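Givitby issues handover rules for two-arm cells

January 2019 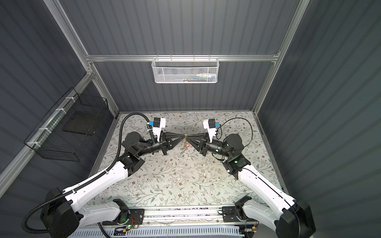 Givitby has published a working guideline for bench cells in which two robot arms share one reach zone. The text runs to 14 pages and applies to all cells at the company's Szalai site, with the Cirkov site to follow in June. It deals mainly with handovers, the step in which one gripper passes a part to the other and both arms are inside each other's stopping distance. In a typical layout the arms stand on a common aluminum rail and face each other across the mat, and a small metallic item is held where the fingertips almost meet. The guideline calls this area the exchange zone and requires its limits to be stored in the cell's configuration file.

Speed in the exchange zone is capped at 39 millimeters per second for both arms. Only one arm may move while both grippers are in contact with the part. The receiving gripper must report a stable grip before the giving gripper opens, and a missing report stops both arms after 2 seconds. Restarting after such a stop requires a person at the cell; remote restart is blocked.

A separate section covers cables. Conduit must be clipped along the upper segment of each arm, and any free loop at the wrist has to be checked through the full range of wrist rotation before the cell is released for use. Wrist cameras are treated as part of the gripper when clearances are calculated, including the housing and its connector. Baskets and other storage may hang on the enclosure walls if they stay outside the programmed reach of both arms.

"Most of our earlier rules were written for one arm and one fixture," said Irén Farkas, who edited the text. "The second arm was handled as an obstacle, and that does not work for a handover."

Kinga Pap of Erora, which reviewed the draft, asked for seven changes. Five were adopted. The two left open concern the labeling of status lights and the interval between gripper finger inspections. Comments on both points will be accepted until the Cirkov rollout.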